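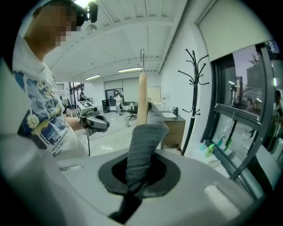
2 min read

Cloakroom and wash corner, Sitham unit, Flitinthorpe
Walk-round checklist, Wednesday, 10.30 am. Comments are the inspector's own.

1. Ceiling lights working
Pass. Two fittings lit in the main space when I looked. The last sheet says every tube was "recently replaced". No month given, so I have ignored it.

2. Way to the glass doorway clear
Pass at 10.30. I would like to see it at five, when the coats come off the hooks.

3. Floor sound and free of spills
Pass. Pale floor, shows every mark, which I count in its favour. The Pearce mat listed on the inventory could not be found. Find it or strike it off.

4. Hangers: hook tight, no splinters
Query. The stock list says 418 wooden hangers, all checked. I doubt anyone has run a thumb along 418 hangers. I tried 50 from the store box and put three aside with hooks that turned too freely. Do the rest before November.

5. Garments hung so they stay put
Query. "Self-correcting", according to the last sheet. A top that slides off one shoulder ends up on the floor, and then somebody treads on it. Check that both shoulders are on before the hanger goes on the rail.

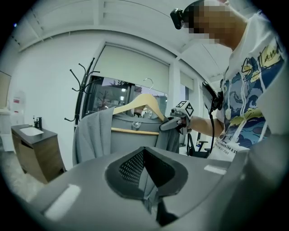
Item 5: grey round-neck garment on a wooden hanger, black coat rack behind.

6. Coat rack stable when loaded
Not passed. The Fisdale paperwork allows an even load and says nothing about wet overcoats all on one side. Repeat the test with the weight uneven and write down what was used.

7. Window blinds: cords secured
Not signed. The form has one tick for all blinds. I want a tick for each window, wide and narrow.

8. Basin and tap
No leak found under the cabinet. Small bottle on the wash corner needs a label I can read from standing height, or it goes in the cupboard.

9. Spending
575 was put down for "rack and hanger safety" out of a budget of 3000. I have asked for the receipts twice.

Result: items 4, 5, 6 and 7 stay open. Please don't tick them on my behalf.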